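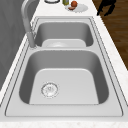
Clormont school kitchens cleared to reopen after stomach illness

Three school kitchens in the Clormont district have been cleared to serve hot meals again, following an outbreak of stomach illness that sent 20 students home from Tiltberg Middle School. The county health office lifted its order on 3rd April after a second round of inspections.

Students began reporting cramps and vomiting a few hours after lunch. Most recovered at home within two days. Two were treated for dehydration at the hospital in Jastungate and released the same evening. No staff members became ill.

Tiltberg's kitchen prepares food for two smaller elementary schools as well, so all three sites were closed while samples were tested. The district provides 1128 lunches on a normal school day, and 258 of those are served at Tiltberg. During the closure, students were given packed lunches from an outside supplier.

Lab results pointed to a batch of cooked rice that had been left to cool too slowly before it was refrigerated. Bacteria that survive cooking can multiply in rice kept warm for long periods, and reheating does not always remove the toxin they produce. Leftover rice from the same batch was thrown out before it reached the elementary schools.

The inspectors asked for several changes. Cooked rice and pasta must now be spread in shallow pans and moved to the walk-in cooler within an hour. Temperatures are written down at each step, and the log is checked by a supervisor before food leaves the building. Kitchen workers at all sites have repeated their food safety training. The district has also replaced a cooler at Tiltberg that had been running warm on and off since December.

Rice dishes will stay off the menu until after spring break. The rest of the menu is unchanged, and meal prices are the same.

Parents whose children were sent home do not need a doctor's note for the absence. Students who still have symptoms should stay home until they have gone 48 hours without vomiting or diarrhea. Any new cases should be reported to the school nurse. Copies of the inspection report are available at the district office and at the front desk of each school.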